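Courses > Manipulation Laboratory > Unit 4 > Good Practice at the Station

Unit 4: Rules for Recording Demonstrations

Prepared by Gadisa Kassa for students of the Ambaye teaching laboratory

0 shares | 3 comments

These notes set out the rules that apply whenever students record demonstrations with hand-held grippers. They supplement the general safety sheet and apply to every station, including the shared one in the Gandow room. Students are expected to have read them before their first booked session.

4.1 Preparing the table

The work surface is to be cleared of personal items before any object is placed on it. Bins start the sorting task empty and stand side by side at the back of the white tabletop, with their open tops unobstructed. Utensils are laid in front of the bins, within reach of both hands.

The arrangement must change between recordings. A policy trained on one fixed layout tends to learn the layout, and its results on a new table will be poor. Utensils may cross or point in different directions. A knife resting over a fork is an acceptable starting position and should be included in part of the set, as should pairs of chopsticks laid at an angle.
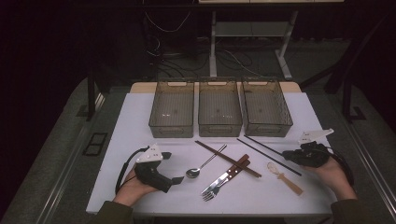

4.2 Holding the grippers

One gripper is held in each hand. The marker plates must remain free of sleeves, tape and fingerprints, and no part of the hand may rest on them. Each cable is to have enough slack for the full reach of the arm, and should be led away from the objects to be grasped. Long sleeves are permitted if they do not touch the jaws.

Table knives are picked up by the handle only. Sharpened kitchen knives are not permitted at any station.

4.3 During the recording

Movements should be steady and complete. If an utensil is dropped, the student finishes the attempt and marks it as a failure in the log. Failed attempts are not deleted. Each student records 20 attempts per session and then takes a break before continuing.

Conversation with the person recording is to be kept for the pauses between attempts.

4.4 Records

Files are named according to the Drulau scheme given in Unit 3. The log states the station, the task and any change made to the layout. Incomplete logs will be returned for correction before the work is graded.

Reading for the next unit: Zutivitz station manual, sections on calibration and cable inspection.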